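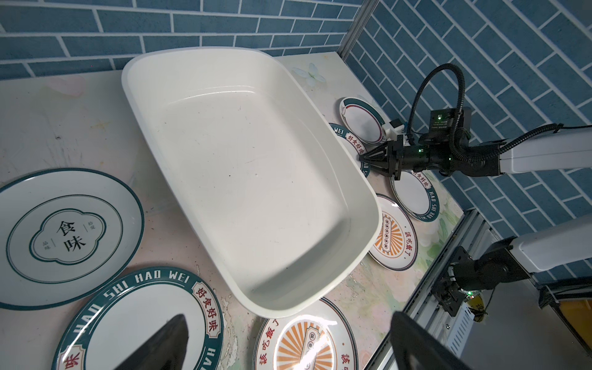 4.2 Where the plates go

Participants were asked to clear a counter holding one deep tray and a number of round plates, and were told only to leave it "ready for Sunday." Most of the 40 read this as stacking. Five did nothing, and defended it well.

Figure 4. White tray and printed plates on a pink floral countertop.

The lettered plates caused delay. Several people turned each one until its characters stood upright – a courtesy no stack requires – and then covered it with the next. Kerr coded this as "care." Robles coded it as "stalling." We report both.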